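Skurbridge Automation Group
Progress report to the Gratow Fund, second period
Prepared by Heiðrún Eskildsen
March 7, 2021

11 shares | 2 comments

You asked for a shorter report this time, and Poul Lykkegaard asked for one with fewer adjectives. I will do what I can.

The cell is up and has stayed up, apart from a stretch when the left arm lost its zero position every time we cut the power. Cristóvão Seixas swapped the encoder cable, then the encoder, then found that the fault was in the connector he had crimped himself. He has asked that this be recorded as a wiring issue. It is recorded.

Both bases now sit on one rail along the front of the table, so we can slide an arm sideways without drilling new holes. Re-leveling after a move still takes most of a morning. We chose chess as the setup check because the pieces are small, the board is flat and everybody already has an opinion about how it should be done.
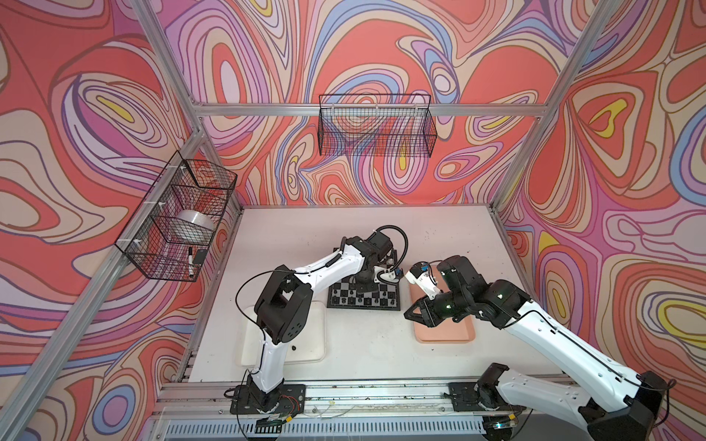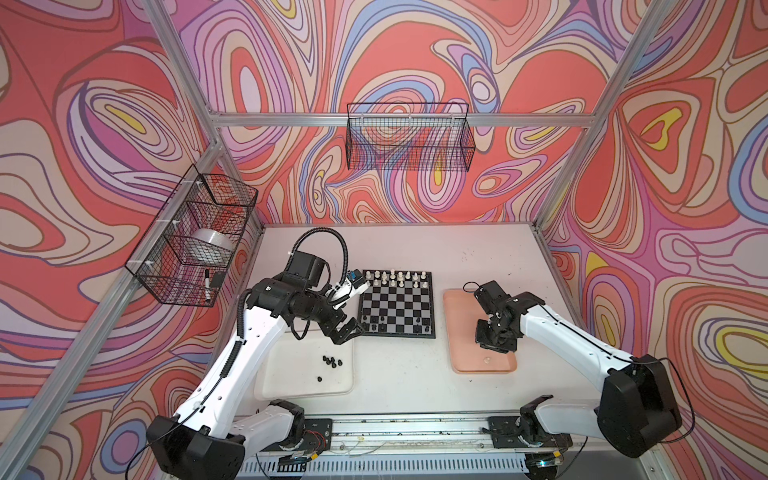

Two arms, one board, a white tray on the left and a pink one on the right.

The wallpaper has been the subject of correspondence. Gebhard Wyss, reviewing for the Fund, wrote that it gave him a headache over a video call. We picked a busy pattern so the vision software would have plenty to hold on to when we recalibrate, and the plain gray panels it replaced were no help at all. It stays through April. Gebhard is welcome to turn his screen down.

Maintenance is dull, as it should be. We check the base bolts, wipe the rail and look over the cable ties along the links. The rail collects crumbs of plastic and wire clippings faster than we clean it, and I have moved that job up the list. The loose wiring by the bases is next; Ketill Holst has drawn a proper harness and priced it at $900.

Money: $3,000 of the parts budget is left. After the harness we would like to buy spare gripper fingers from Blöndal before the Tarkport team orders their whole stock again.

We use cookies to improve your experience. Accept | Manage settings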